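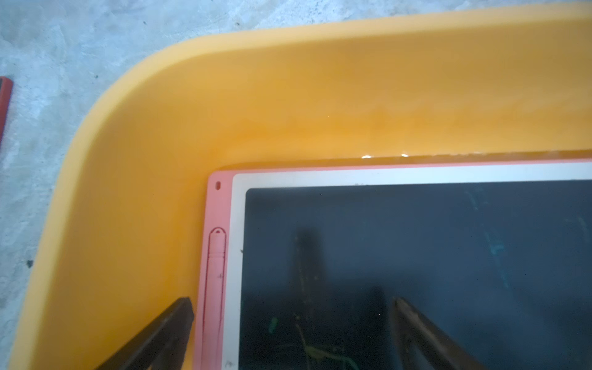

Aldana Zúñiga asked whether a child's writing tablet may be put in water at all, having been told by one relative that it is harmless and by another that it ruins the board at once. Both answers are too broad. The Jesine Household Service receives the question often, and its advice is set out on this page.

Before washing

Find the instruction sheet or the maker's page for the exact model. Only a board described there as waterproof and suitable for immersion should go into a tub. "Splash resistant" does not mean the same thing, and neither does a smooth, sealed-looking back. Where no statement can be found, treat the board as unsuitable for immersion and clean it with a cloth.

Look at the battery cover. It should be closed, with its screw tight and the seal unbroken. A board with a cracked frame, a lifted screen edge or a missing screw is to be wiped only. Button batteries are dangerous if swallowed, and a loose cover must be repaired or the board withdrawn from use, whatever its state of cleanliness. Remove the pen and any cord and wash them separately.

Washing a waterproof board

Use clean, cool water and a plastic tub with a flat bottom, large enough for the board to lie level. Two drops of mild dish soap are sufficient. Bleach, scouring powder and glass cleaner should not be used. Wipe the frame with a soft cloth, then the screen, using light pressure. A firm rub leaves marks on the writing surface, and grit caught in the cloth will scratch it. Work a cotton swab into the corner holes, where crayon and food collect. Keep the time in the water as short as the task allows, and never beyond the limit the maker gives. Rinse in fresh water.

Young children should not be left alone with a filled tub, even a shallow one. Empty it as soon as the work is finished.
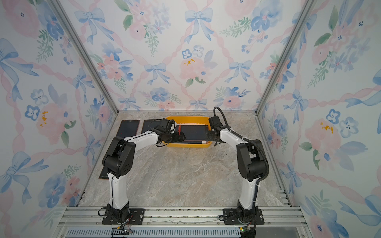
Wiping is the correct method for every other flat device in the home, including telephones. Switch the device off and unplug it. Dampen a microfiber cloth, wring it out well, and clean the screen before the edges, keeping moisture away from ports and speaker openings. It is useful to give the work a fixed place. A shallow tray with rounded corners holds one device lengthwise and is easily cleaned afterward, while those waiting their turn can lie face up beside it. Do not stack them. Put the cleaned ones on a separate towel.

Győző Szilágyi wrote that his household keeps one cloth for screens and another for the kitchen, in different colors. The Service recommends the same arrangement. 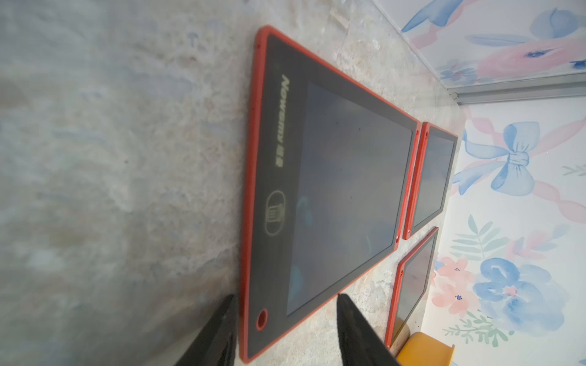 RUTAU, June. The lending room at Kaplan House has adopted the following routine for its 13 writing tablets, which are shared among 320 families.

Returned boards are cleaned the same afternoon. Each is dried with a lint-free towel and laid on a level surface, screen up, with space between the frames where the table permits. Staff then turn each board over and dry the back. Boards are left overnight, out of direct sun. Hair dryers and radiators are not used, as heat can darken the screen.

In the morning, draw a short line and press the erase button, which many models mark with a small trash can. The screen should clear completely. If it does not, check that the lock switch is off, where there is one, and try a fresh battery. A board showing moisture under the screen is set aside and is not lent.

Cords are tied back through the corner hole only when fully dry. Boards are stored upright in the Arnalix rack by the door, with two cloths in the drawer beneath. The cloths are washed without fabric softener.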